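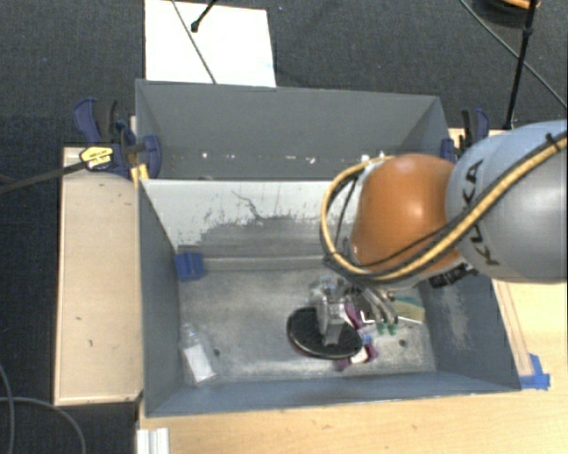
Mixed odds and ends in a plain grey bin, with a second bin right behind.

4 min read
2,525 shares

I love a grey bin. I know that's an odd thing to be cheerful about, but since I swapped our "everything drawer" for two open bins, one behind the other, I've stopped buying things we already own!

The drawer had become a joke in our house. Bottles on their sides, half-used packets, a blue something that belonged to something else. You'd open it, sigh and shut it again. With an open bin you look straight down and see the lot – and a plain colour helps more than you'd think, as anything bright shows up at once.

How I do mine

Everything homeless goes in the front bin. Don't sort as you go, just drop it in. The back bin is for things that have been looked at and are staying.

Keep it to one layer. Once things start sitting on top of each other you're back to rummaging, and the flat stuff always ends up at the bottom. If I can't see most of the floor of the bin, it's time for a sort (I set the kitchen timer for 30 minutes and rarely need all of it).

Big flat things go against a wall of the bin, stood on edge if they'll stay up. Packets next, labels facing you. Small loose bits go in a jam jar, lid off.

Bottles are the awkward ones. A tall thin bottle will lean whatever you do, so check the cap is tight and tuck the base into a corner. If it has a big white label, write on it! I put the month I opened it in thick pen, so "January" tells me all I need to know by summer.

Scuffs don't matter one bit. Mine are scratched all over and they still wipe clean with a damp cloth and a drop of washing-up liquid. Dry them before anything goes back in, especially paper packets.

I empty the front bin every 14 days or so. Put on some music, tip the lot onto an old towel and off you go – it's oddly good fun.

3 comments

Hindel
Tried this under the stairs and found 2 tape measures and a full bottle of glue. Thank you!

Carola Ackermann
Do you line yours? Glass bottles make such a racket in mine.

Engelhardt
Carola, I cut up an old bath mat for the bottom. Lovely and quiet now, and it goes in the wash with the towels.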